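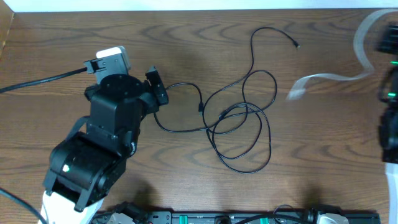
Ticket: Screen 2 - picture drops out during feature, sound continues
Site: Batlow
Opened: June 19, 2013
Priority: High
Status: Closed

Reported problem

Picture on Screen 2 goes black during the evening feature. Sound keeps playing. Picture comes back by itself after a few seconds, sometimes with a green tint that clears at the next reel change. It happened twice in the first showing of the Hosano film and once in the second. Trailers and ads played clean. Screen 1 is running the same film from its own copy with no trouble.

House seats 500 and the late show was close to full. Refunds were given on request. The front desk wants to know before the weekend whether to keep selling Screen 2 or move the title.

Log

Entry 1
Pulled the server log for both showings. Playback did not stop at any point. The server logged no bad frames and no key errors. Projector log has "input signal lost" at the same three times the picture went out. Lamp stayed lit and the dowser stayed open, so this is not a lamp fault. Lamp is at 900 hours, well inside its limit.

Entry 2
Asked the distributor, Gerano, whether other houses had reported a bad copy of this title. They had no other reports. They offered a replacement drive. Told them to hold it until we know more.

Entry 3
Re-ingested the feature from the original drive anyway. Verify passed. Played reels 3 and 4 with the house closed. Picture dropped once in reel 4, at a different spot than before. That rules out the file as far as I am concerned.

Entry 4
Played the Vestergaard documentary on Screen 2 from start to finish. No dropout. This threw me for a while. The documentary is flat and the Hosano title is scope, so the projector moves the lens when the feature starts. Trailers and ads are all flat too.

Entry 5
Ran the lens from flat to scope and back 11 times with a test pattern up. Lost picture on two of them, both going to scope. In scope position, tapping the side panel also made the picture drop. In flat it did nothing.

Entry 6
Powered down and took the side panel off. The signal cable from the server had been run too close to the lens carriage when the rack was moved. In scope position the carriage presses on the cable near the plug. The plug was a little crooked in the socket and the latch on one side had let go.
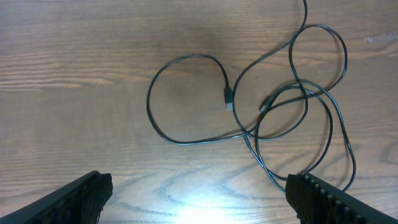
Cable on the tabletop.

Entry 7
Fitted a new signal cable from stores. Routed it along the back wall of the rack and down the far side, clear of the carriage in both positions. Left enough slack to slide the rack out for service. Tied in three places. Checked the second link cable as well - latch good, no wear, left in place.

Entry 8
Ran the lens flat to scope and back again with the test pattern up. No loss of picture. Tapped the panel in both positions, no loss. Played the full Hosano feature with the house closed. Clean all the way through. The projector log shows no input errors for that run.

Entry 9
Front desk told they can keep selling Screen 2. First paid showing after the repair ran clean. Second showing ran clean.

Note on the green tint: when the link comes back, the projector sometimes picks up only one of the two cables and the color is wrong until it locks again. It is the same fault as the black picture. If anyone sees green with good sound, check the cables before touching the color settings. Someone had already opened the color menu on this one. Values were compared with the saved setup and were not changed.

Still to do
- Check the cable run on Screen 1. The rack was moved the same week.
- Order one spare signal cable for stores.
- Let Gerano know the replacement drive is not needed.

Update: Screen 1 checked. Cable is clear of the carriage. Spare ordered. Gerano told by email.

Closed.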